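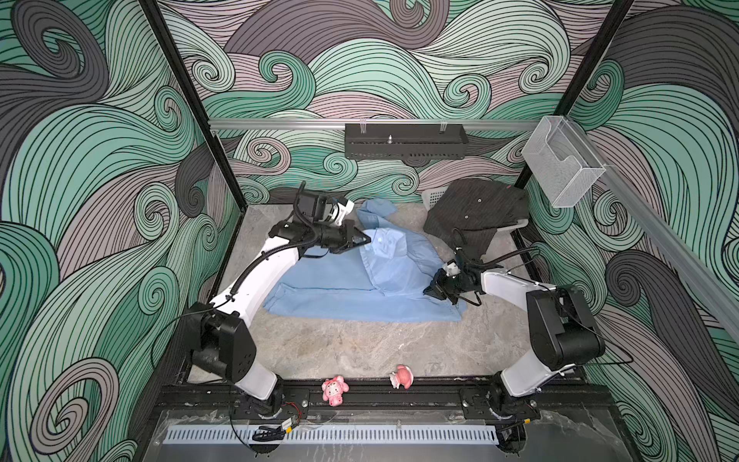

Home Stories Poems Archive Submit Contact

The Blue One

Beca Penry had been told by her sister that a person who can fold a shirt can run her life, and she had been avoiding both since October.

The blue one was the problem. It was a light blue, the blue of bank lobbies, and it had belonged to Gough before Gough moved to the coast with most of his belongings and one of hers, a good colander. He had left the shirt on the back of the bathroom door. She had washed it four times since then and had never once gotten it back on a hanger.

"You could mail it," said her sister, on speaker.

"I'd have to fold it to mail it."

"You could throw it in a bag and mail the bag."

Beca considered this. It had a certain hostility she liked. But Gough was a man who noticed creases. He had once sent back a napkin. If the shirt turned up looking as if it had been slept in by a dog, he would call to ask whether she was all right, in the voice, and she would have to say she was, in the other voice.

So on Tuesday night, at twenty to nine, she spread it out and looked at it.

There is a way to do it. Her mother had known the way, and so had the woman at Bovier Cleaners, who did it while talking about her knees. You button the top button. You turn the thing on its face. One side comes in, then the sleeve comes back down along itself like somebody reaching for a wallet, then the other side, and then you fold up from the tail and flip it over, and there is the collar looking at you, ready for church.

Beca buttoned the top button. She turned the thing on its face. She brought one side in, and the sleeve came with it, and then the sleeve went somewhere else.

"How's it going?" said her sister.

"Fine. It has a lot of arms."

"It has two."

"It has two at a time."

She started over. She smoothed the back with the flat of her hand, working out from the middle, and felt for a moment like a woman in a commercial. Then she noticed that the front was bunched up underneath in a ridge as thick as a sausage, and when she pulled on the ridge the back wrinkled up again to keep it company.

The charcoal one watched from the laundry basket. It was hers, pinstriped, bought for the interview at Zeleo, where three men had asked her to describe a time she had shown resilience. She had described the colander. It had not gone well, and the shirt had been on its way to being ironed ever since. It had nice buttons. She had always thought so, a whole row of them, small and round, each one more work than a zipper.

"Do you ever think," she said, "that he left it on purpose?"

"The shirt? No. I think he forgot it."

"That's worse."

"It's a lot better, Bec. It's just laundry."

She heard her sister open the refrigerator, stand there, and close it. They had both gotten that from their father.

On the third try she got as far as the tail. She had something that was, from the left, a rectangle. She lifted it the way you lift a cake, with her breath held, and a long flap of it slid out from the middle and hung down over her wrist.

"Describe a time you showed resilience," she told it.

"What?"

"Nothing. What does postage cost on a shirt?"

"Five dollars? Six? Are you going to do it?"

Beca put it back down. The collar had come up on one side. One of the little white buttons was showing, very clean, and she did up the cuff nearest her, because it seemed rude to leave it open. Then she thought of Gough in his new kitchen, draining spaghetti, the steam going up past his glasses, all those evenly spaced holes.

She went and got a pen and the back of the Sorik gas bill and wrote, in capitals, I WILL TRADE YOU.

"Are you still there?" said her sister.

"I'm writing him a letter."

"Oh, God. How long is it?"

"Four words," said Beca, and went to look for an envelope big enough to put a shirt in any old way.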